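I stopped giving star ratings in April, and I've had enough messages asking why that I may as well set it down in one place.

The short answer is that the number was doing all the work. I would write 1206 words on a novel like *The Salt Office at Dimholm*, with its slow first half and its very good last chapters, and every reply would be about the 2 at the top. People who had loved it were cross. People who hadn't read it decided not to bother. I don't think many of either group got as far as my third paragraph, where I said I'd probably read it again.

Small presses feel this more than the big ones. A book from Vandesari might have a print run of 3000 and a handful of reviews to its name. One low score from a blog like mine drags the average down and stays there for years. A bestseller wouldn't notice. 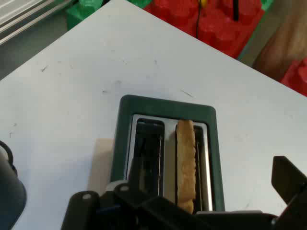
*Breakfast, before the reading starts.*

The usual argument against me is that readers are busy and a score saves them time. I accept that. I use scores myself when I'm buying a kettle. But two people can give a book the same mark for opposite reasons, and the mark won't tell you which of them shares your taste. A plain sentence will – "too long, funny in places, no real ending" takes a few seconds to read.

I've also been told that dropping stars is a way of avoiding bad reviews. It hasn't worked out like that. My piece on the new Østergaard reissue was the harshest I've posted all year, and I had to explain myself properly because there was no number to hide behind.

The old ratings will stay up on the old posts. I won't be adding any more.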